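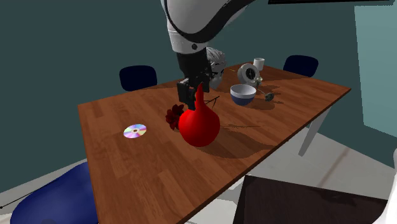
The sim table partway through a session, with the gripper over the red bulb thing.

Teleop notes, part 4
Posted in March by the Testwood bench blog author

I have been spending my evenings showing a simulated arm how to pick things up off a table. The last three posts were mostly about getting the controller to talk to the simulator. This one is about the demonstrations themselves, which is the part I thought would be easy.

The setup has not changed much. The scene runs in Remitero, which is the simulator I settled on before Christmas. I drive the arm with a hand controller in my right hand and keep my left on the keyboard for starting, stopping and throwing away takes. The recording script is called Branance. I wrote it, it is ugly, and it saves joint positions, the gripper opening and the camera view at every step. The training happens afterward, overnight, on a desktop in the closet.

The task is simple to say. Pick up the red object and put it in the bowl. The red object is a glossy round body with a narrow neck that comes to a point, and I still don't know what the person who modeled it had in mind. I have been calling it the bulb. The rest of the table is clutter: a disc, a clock, a cup, a gray sculpted head, a few flowers. The clutter is there so the arm can't learn that anything on the table is the right thing.

I recorded 194 takes for this round. I kept 190. The four I dropped were all my own mistakes, and three of those were the same mistake, which was pressing the stop key when I meant to close the gripper. I have since moved the stop key to the other side of the keyboard.

The first thing I had to decide was where to grab. The obvious way is to come straight down with the neck between the fingers and close on that. It looks good on screen and it feels natural with the controller. The trouble is that the neck is thin and a little curved, so a small error on the way down means the fingers close on one side of it and the whole thing rolls. The other way is to open wide, go lower and close on the round part. It is slower and the fingers have less room near the flowers, but it holds.

I did the early takes with the neck grip and then switched partway through. That was a bad idea. The first policy I trained on the mixed set would come down to a height between the two and close there, where the round part starts to narrow, and the bulb would squirt out sideways. I watched it do that nine times in a row before I turned it off. It had learned the average of two habits. I threw out the lot and started over using only the low grip, and the 190 I mentioned are all from the second go.

The second thing was speed. When I drive the arm I hurry through the empty part of the move and then slow right down near the object. I also stop, often, to look. Those stops end up in the data. A person watching would see someone thinking, but the policy sees an arm that holds still above the bulb and has no idea why, so it learns to hold still above the bulb. Mine hung there for almost a minute once. I now run a pass in Branance that trims any stretch where nothing moves, except for a short one right after the gripper closes, which I leave in.

Depth is still the hardest part for me. I drive from one camera view, and with one view it is hard to tell whether the fingers are over the bulb or a little behind it. The shadow helps a lot. I line up with the shadow on the wood first and then look at the gripper. I tried a second view in a small window and found I never looked at it.

The flowers are a nuisance. One of them sits right up against the bulb, and the left finger wants to go down in nearly the same spot. I went back and forth about moving it. In the end I left it for some of the takes and shifted it for the others, and turned the wrist a little whenever it was in the way. Turning the wrist with a hand controller is awkward, and you can tell in the recordings which ones I did late at night.

Results so far, for anyone who skipped down to this. With the clean set the arm gets the bulb into the bowl most of the time when the bulb starts near the middle of the table. Toward the ends it gets worse fast. I think that is because I rarely put it there when recording, and I plan to fix that before I touch anything else. It has never gone for the clock. It did go for the cup once, for reasons I can't work out.

Next I want to try the same task with corrections, where the policy drives and I take over when it starts to go wrong, then hand it back. The Rautiainen controller plugin is supposed to make the handover smooth. I have it installed, but the arm jumps when I take control, because my hand is never in the same place as the gripper. If anyone has that working I would like to hear how you did it.

Comments

gearlash
On the jump at takeover: use the change in hand position from the moment you press the button, and ignore where your hand is in absolute terms. There is a checkbox for it in the plugin but it is off by default.

plainbearing
Did you keep the mixed set? I'd be curious whether it trains okay if you label which grip each take uses.

Author
Thanks gearlash, found the checkbox, will try it tonight. plainbearing, I deleted them, sorry. I could record a smaller mixed set later if the corrections don't pan out.

tin_lid
I had the same hovering problem. Trimming helped, but what fixed it for me was practicing the move a few times before hitting record.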